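Trays, tins and one long Saturday
Sat 29 May

Well, the kitchen sort-out at Fultudside finally happened! If you have been following along you know I have been threatening to do this ever since we moved the big shelves, and Tassanee Prasertsri (my neighbor and the only person I know who irons dish towels) gave me her whole Saturday. We started with coffee, which went long, and then we started on the bakeware, which went a lot longer.

I had 34 pieces of metal in that lower cupboard. Trays, racks, loaf tins, lids to things I gave away in Wallau. We laid it all out on the floor and made a keep pile and a go pile, and then I moved half the go pile back when Tassanee went out to her car.

The keepers, more or less:

- The big sheet pans. They warp in the oven with a bang that scares the dog, and I love them anyway.
- The loaf tins, three of them, from the Boonyarit sale. I paid too much. They make a nice square slice.
- The muffin tin with the one bad cup. I just skip that cup.
- Cooling racks. Still sticky after two rounds in the sink, so they are going in again tonight.

And then the metal trays, which I use for everything - seedlings, screws, roast peppers, mail. A gray one is the kind I reach for most. It doesn't show the scuffs so much, and a rim gives you something to grab when your hands are full of other stuff.

The go pile filled 3 boxes, and Avis is picking them up for the swap table in June. If you want a springform pan with no bottom, speak up now.

I still have the drawer under the stove to do, and the spice shelf, and Tassanee says the shelf liner has to come out too. She is right, but I'm putting it off until I find one with a pattern I like. Last time I looked they only had lemons, and I already have lemon curtains.

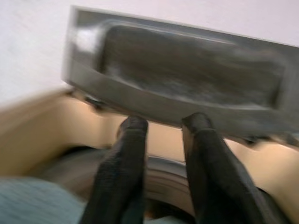 Anyway, the stove drawer is next, probably one evening after work, and I'll add to this page when I get through it.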